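6 May 2025

Spent the morning on the back patio with a tape measure. The plan since winter has been to put lights out there before the family comes in June, and I have put it off long enough. Takeshi held the other end of the tape. From the kitchen door to the fence is 14 paces for me and fewer for him, so we went with the tape.

The old string along the fence is finished. Half of it was dead last fall and the plug has gone green. I cut it down and coiled it in the trash. The hooks are still good and I left those where they are.

Mitsuko Shimada came by before lunch with the catalog from Wistwood. She likes the tall post lights. I think they are too much for a yard this size, and they need a trench for the cable. I would sooner have low lights along the path and two hanging ones by the table. She left the catalog anyway and marked the page.

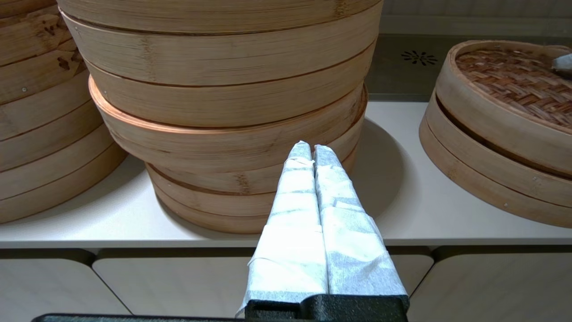
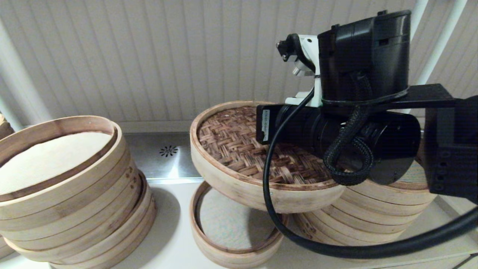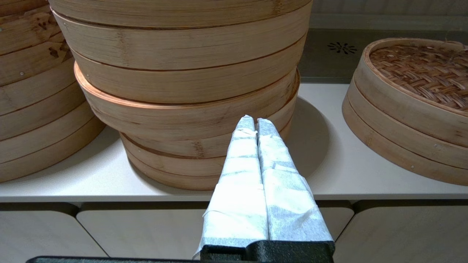

Page last changed: 6:40 pm, by Asuka

After lunch I drove to Bonandale to look at path lights in person. They had solar ones and wired ones. The solar ones were light in the hand and the stakes bent when I pushed on them. The wired ones cost more but the metal was thicker. Kazuhiro Onishi was at the counter and said the transformer they sell will run up to 300 watts. We would use 57 if I added it up right, so there is plenty left over if we want more by the shed later.

I did not buy the whole set. I bought 2 of the wired path lights to try, and a bag of gravel for the low corner where water sits.

Put both lights in when I got home. The first one went in easily next to the step. The second hit a root and I had to move it over by a hand's width, so they do not line up with the edge of the bricks. Takeshi says it shows. I may dig out the first one and shift it to match.

Turned them on after supper. The one by the step is good. You can see the edge of the brick and it does not shine in the kitchen window. The other one points too much at the fence and lights up the bare patch where the paint came off. That patch has to be done before June in any case.

Lowri Nicholas called about the bench. She is done with it and we can have it if we pick it up. It would go under the maple, and then the hanging lights should go there and not by the table. I need to measure the branch.

Still to do: paint for the fence, longer cable, ask Kazuhiro if they take returns on cut wire.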